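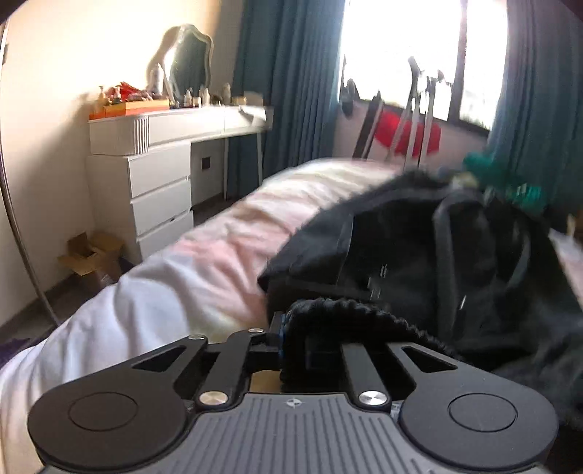

Gripper over the bed, dark item at the jaw.

5/28/26 — Tundar trek planning, notebook

Got the route for the Tundar volunteer trek down on paper at last and I'm so happy with it! Seven days walking, starting from Brurnach, with two full days in Karaca for the path repair work. The old plan crammed the repair into one afternoon and everybody was worn out before they picked up a shovel.

Day 1 stays short on purpose. Brurnach to the lower meadow, 5 miles, nearly flat. Then the climb to the ridge hut on day 2, which is the one I keep grinning about — the whole valley opens up behind you after the second stream crossing.

Things settled today:
Group bags go up by mule, limit 34 pounds each. Daypacks carried.
Homestays in Karaca instead of tents. The families want us for dinner both nights (yes please).
Jetmont handles the pickup at the far end. Confirmed by phone, need it in writing.

Water: the spring below the hut was a trickle last December, so I've marked the tank at the school as backup. Tablets in every daypack anyway.

Tools are still open. Karaca has picks and two wheelbarrows but is short on gloves. I'd like to bring enough to leave some behind. Check sizes this time, we had a sack full of extra larges last trip and people were working in their ski mittens.

Wildlife walk on day 5, early start. Fox tracks and ibex are likely, anything bigger is luck. I want to try the side trail over the saddle, adds up to 60 minutes but the view down to the river is gorgeous and there's a flat spot for breakfast.

To do: redo the elevation sketch, ask Jetmont about the second van, price gloves, find the blister kit.

Search this notebook Go

Comments

Love the homestay change. Can we get the menu in advance for the two vegetarians?

Did the saddle trail a few years back. Loose rock on the way down, bring poles!

Blister kit is in the green bin, top shelf.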